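Good practice corner: looking after the hand-held grippers

Hello again, and thank you to everyone who wrote in after the last issue with thoughts on cable ties (there were more of you than I expected, and several of you feel very strongly indeed). This month I want to talk about something smaller and, I think, more often neglected, namely the pads on the fingertips of our hand-held grippers, and what the revised house rules say about them.

A bit of background for the newer members. When we started the shared demonstration library between the four of us — Keter, Lusard, Shibata and Stendov — we wrote the recording standard first and the maintenance standard a good while afterwards, and it shows. The recording standard is a lovely thing. It tells you how to lay out a bench, how to name a session and how to note which objects were used. The maintenance standard was two pages long, and on the subject of fingertips it said "replace when worn". I was in the room when that line was written, so I'll take my share of the blame, but it has caused more arguments than anything else in the document. Worn to one person is nicely broken in to another.

So in April we sat down with the operators from all four sites, put the kettle on, and tried to agree on what worn means. It took most of a Thursday. The new wording goes to the signs a person can see without any tools at all. A pad is to be changed if the facing is torn through at any point, if a loose flap or thread reaches past the edge of the fingertip, if the pad has begun to lift from the plastic, or if residue has crept out along the join. Any one of those is enough. You don't need two, and you don't need to ask anybody's permission.
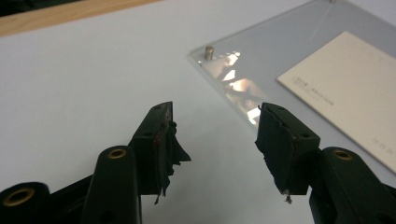
The reason we've been so particular about loose threads and flaps is that they do their mischief quietly. A frayed edge can touch an object before the finger proper does, and with something light, a bit of card or a paper label say, that little brush is enough to nudge it. The operator corrects without thinking, because people are marvellous at that sort of thing, and the correction goes into the recording as though it were part of the job. Then somebody at another site trains on it and wonders why their arm gives a small sideways shuffle before every pick. We spent a good part of last winter chasing one of those, and I would be very happy never to do it again.

Residue is the other one people like to argue about. Plenty of operators will wipe down the edge, press the pad back on and carry on working, and I quite understand the temptation when there's a full afternoon ahead. The new rule says a lifted pad is not to be pressed back. Take it off, clean the face of the finger properly, let it dry, and fit a fresh one. Please also change both sides together. A new pad facing an old one gives you two different amounts of grip, and the object will tend to turn in the fingers on its way up.

Now to how often you should be looking. We talked about setting a fixed life for the pads, and one site was keen on 2,000 grasps, but the rest of us felt the number would vary so much with the work that it would only give false comfort. Soft cloth is kind to a pad and the cut edge of a plate is not. What we settled on is an inspection at the start of every session and another after every 12 recordings, with a tick in the log each time. It takes less time than finding a pen. If a pad fails the mid-session check, finish there, note it, change the pair and open a new session, so that the recordings made on tired pads can be found later by whoever needs them.

A word about those recordings, as it came up more than once over lunch. They don't have to be thrown away! The standard asks only that they be marked. Somebody studying wear may be delighted to have them, and I'd be sorry to see honest work go in the bin over a scrap of rubber.

While you have the gripper in your hands, do look over the rest of it as well. Check that the fingers line up when they're brought together, and that any eyelets and fittings are sitting firmly where they belong. Our revised checklist has a line for each of these, and a generous space at the bottom for anything odd. I do read what goes in that space, even the one about the biscuit crumbs.

Spare pads will be kept in a labelled drawer at each site from now on. If yours is running low, put in a request before it's empty, please, as the pads are cut in batches and the next batch is always further off than you'd hope.

The full revised text is on the members' page, and printed copies are going out for the benches. We'll revisit the wording once everybody has lived with it for a while.

Reader comments

We've been doing the start-of-session check for years at our bench, but never the second one. Tried it this week and changed a pair I would have sworn were fine.

Can the checklist please be printed in a bigger font? Some of us have left our twenties behind.

I still think 2,000 was a sensible number. Happy to be outvoted, but I'll be keeping my own tally.

Does the rule on changing both sides apply if one pad is only a day old? Seems a waste.
— Reply from the editor: It does, I'm afraid. Pop the newer one in the scrap box and use it for practice runs.

Contact the newsletter desk | Copyright the contributing members | Back to top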